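Repair Should Be the Ordinary Choice

A household that wants a kettle mended today will usually be told to buy another. Birnov had 15 repair counters within living memory; it now has one.

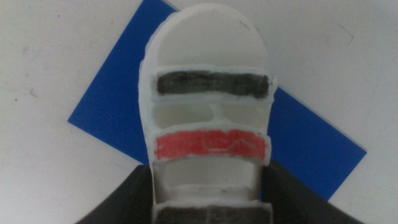

The cost of this falls on those least able to bear it. A new appliance at 300 euros is a heavy charge when the failed part costs 32. Councils should therefore lower rents for repair trades -- and do so before the last skills are lost. 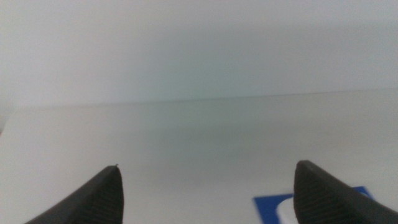
Two gripper fingers, the left one finely ridged.

The Reline scheme, opened in September, is a sound beginning. It remains too small, and its opening hours exclude most working people. 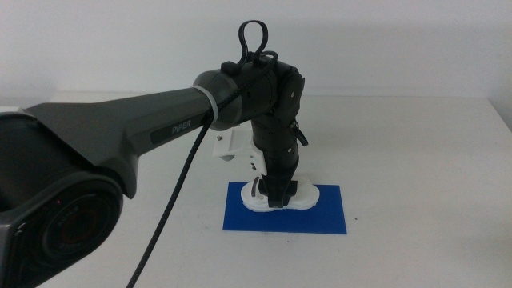 A PiPER arm at a white table.

Public money should follow public need, and the next budget is the place to show it.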